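I've been putting off writing about the Putau duvet set from Bravinia, mostly so I could live with it through a few washes first. It's been on a big bed with a dark headboard and cream walls, and I love it! White bedding against dark wood gets me every time (yes, I know, it looks like a hotel, that's the point).

It's a 200 thread count cotton, so crisp more than silky. If you like that slippery satin feel, you'll probably be happier with the Leitner set I reviewed in March. 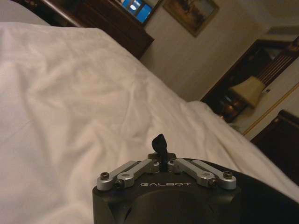
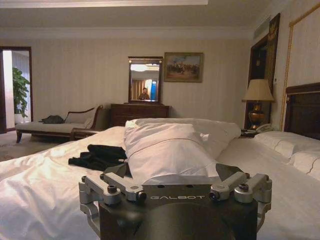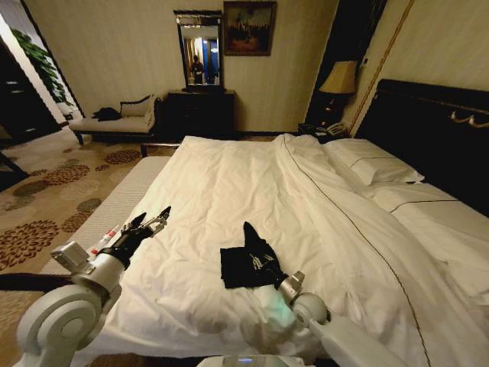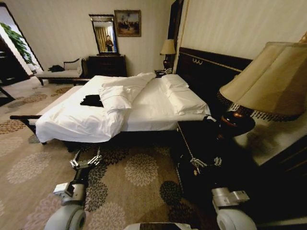

Now the bad news: it wrinkles. I pull mine out of the dryer while it's still a little damp and shake it hard, and by bedtime it's creased again anyway. You also have to be okay with every stray black T-shirt showing up on it from across the room. The 4 corner ties inside the cover are great, though, and my old Sorkach one only had 2, so the duvet always ended up in a lump at the bottom.

I'd buy it again, but I'd wait for a sale and get a spare pair of pillowcases while I was at it.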